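Can a Machine Fold the Sheets Yet? A Talk With an Engineer Who Works on It

Jul 10, 2019

The engineer I came to see has worked on machines that handle cloth and paper since graduate school, and now leads the handling group at Clarine, a small firm in Didton. She asked me to leave her name out, partly because the company has customers who don't like publicity and partly, she said, because her mother would phone her about it.

We talked in the lunch room and then walked down to the work area. I started with the question most readers send in, which is when they can stop doing the laundry.

"Not this year," she said. "Washing and drying were solved a long time ago. You put things in a box and the box does it. What is left is everything before and after the box. Picking up, sorting, turning the sleeves the right way out, folding, putting away. That part is still done by hand almost everywhere."

She makes a distinction between big laundries and homes. A hospital laundry has had ironing and folding lines for decades, but people still stand at the front of them and feed in the corners. Those lines also handle one kind of item at a time. At home there are towels, socks, a fitted sheet and a child's jacket in the same pile.

"Everyone asks about the fitted sheet," she said. "I can't fold a fitted sheet myself."

The trouble, as she explains it, is that soft things have no fixed shape. A cup looks like a cup from any side, and once you have hold of the handle you know where the rest of it is. With a sheet of anything thin, holding one edge tells you little about the others. It sags and curls, and it hides its own corners. Each time the machine touches it, the shape changes and the plan has to change too.

Her group spends much of its time on the simplest version of the job, where two arms work on one thin sheet. One takes hold of an edge and the other comes in from the side.
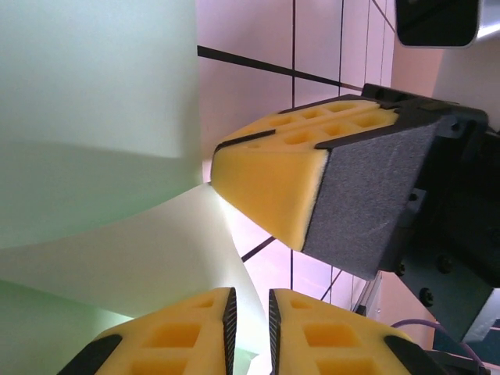
Two grippers with yellow foam fingers at work on a white sheet.

I asked why the fingers are soft. She said hard ones were tried first. "A metal finger is fine if you know exactly where the thing is. We never know exactly. With a soft finger you can be off by a little and it gives." The dark pads on them are for grip. Foam by itself slides on smooth material, she said, and a pad that is too sticky will not let go when you want it to. The group has been through a good many pad materials and she does not consider the matter closed.

How fast is it? She got out her notebook for this one. In February they ran a flat folding task 2000 times, over several weeks, with nobody helping. It came out right in 77 percent of the tries. A good try took 39 seconds. She can do the same fold in about four.

"People hear 77 and think that's pretty good," she said. "If your washing machine worked three times out of four you would send it back."

The failures are mostly dull ones. The fingers close on two layers when they wanted one, or on none. Sometimes the edge slips out halfway and the machine carries on, folding air. Getting it to notice that it has dropped something has been more work than teaching it the fold.

On the shop floor the picture is a bit better. Nieminen, a packing company across the river, has a cell built by her group that puts a paper liner into a carton before the goods go in. The liners are all one size and come off the same stack, the lighting never changes, and a worker stands within reach for the jams. She said that is how most of this will arrive: one narrow task at a time, in places where somebody can arrange the surroundings to suit the machine.

I asked whether that worker would still have a job. She took a while to answer. "At Nieminen the same person now looks after two cells. So it's one job where there might have been two. I don't think it's right to pretend that away." She added that the company had trouble filling the liner position, and that people who took it tended to leave with sore wrists.

Homes are harder. There was a folding appliance called the Divby that a lot of people asked her about when it was announced. You clipped each shirt onto it by hand. She bought one for the lab and says it folded nicely, but clipping the shirt took longer than folding it.

What would she buy today, for her own house? "A dishwasher. A robot vacuum if you don't have too many rugs. After that I'd pay a person."

She thinks a machine that can fold towels from a basket, slowly, overnight, while you sleep, could be sold within ten years. She would not put a date on shirts. For beds she just shook her head.

Before I left I asked what she does with her own sheets. She rolls them up and pushes them to the back of the closet.

Comments (4)

laundrymat_lou
I ran a feeder line at a hotel laundry and she is right about the corners. Two people all day doing corners. Nice to see somebody say it.

K. in Ohio
39 seconds is fine with me if I'm asleep. I don't care if it takes all night. It's the one in four on the floor that I'd mind.

pressfoot
Does the pad leave lint? We tried felt on a paper feeder at work and had fuzz on everything. Would like to know what they settled on.

tenpin
We had a Divby. Still have the clips, they're good for chip bags.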